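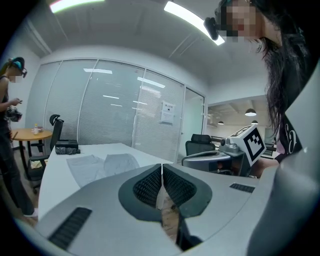

The gripper that lost its place

By the time the fault at Ralham had a name, it had already spoiled 40 recordings. They came from cloth handling, a task the Brillow project had considered close to finished. Two hand-held grippers are used at a desk, one in each hand, to pick up, spread and fold pieces of cloth. Each gripper records its own path through the room and the opening of its fingers. A robot arm is later trained on those paths.

The first sign was a fold that failed on the arm in October. The left hand closed 15 millimeters above the cloth and carried nothing across the table. The arm repeated this without reporting an error. Its joints were within limits, its gripper had closed on command, and the trained policy had produced a path much like the ones it had been shown.

Mikargate, which built the arm cell, checked calibration first and found it sound. A replay of the training data gave the next clue. In the affected recordings, the left gripper's path was smooth until the two hands came together for the fold. It then shifted upward in a single step and stayed there. The right gripper showed no such step.

Each gripper carries a cube printed with a square black-and-white marker. When the other gripper's camera has the cube in view, the software uses it to correct the distance between the two hands. Between sightings, position comes from the gripper's own motion sensor and from fixed features in the room. The two estimates are blended, with the marker given the greater weight.

That weighting was the weak point. If a marker is seen at a steep angle, its corners crowd together in the picture and more than one orientation can fit them. The software picked the better fit and accepted it, even when the second was nearly as good. A wrong choice tilted the cube, and the tilt was passed along the body of the gripper to the fingertips as an error in height.
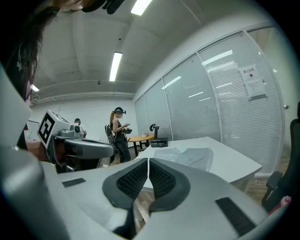 Why the checks missed it

Every recording passed an automatic check before it was stored. The check looked for dropped frames, missing finger data and speeds beyond what a hand can reach. The step in height took place inside one interval, which should have tripped the speed limit. A smoothing filter ran first, however, and spread the step over 30 samples. The resulting speed was ordinary.

The order of the two stages had been changed to cut down on false alarms. The change was recorded in the software log, but the test set was not run again after it. That set held 1,000 recordings, none of them with two grippers working at close range, so a rerun would have shown nothing.

The room added its own difficulty. Large glass panels with white blinds behind them offer few stable features to track, and reflections of the ceiling lights move as the camera moves. With less to hold on to in the room, the software leaned harder on the marker.

Ní Chonaill, the firm that reviewed the fault, classed it as a safety matter as well as a data loss. An error of the same size in the other direction would have driven the fingers into the table. The arm's force limit was set for rigid parts and would have allowed a hard contact before stopping.

The repair has four parts. The speed check now runs on raw data. A marker reading with two close solutions is thrown out. The force limit for cloth work has been lowered, and the test set includes folds with the hands nearly touching. The spoiled recordings were withdrawn and the task is being recorded again.

One question remains open. With doubtful marker readings discarded, the grippers spend longer on motion data alone, and drift during slow folds has increased. It is still inside the tolerance for cloth. Thin or slippery fabric has not been tested.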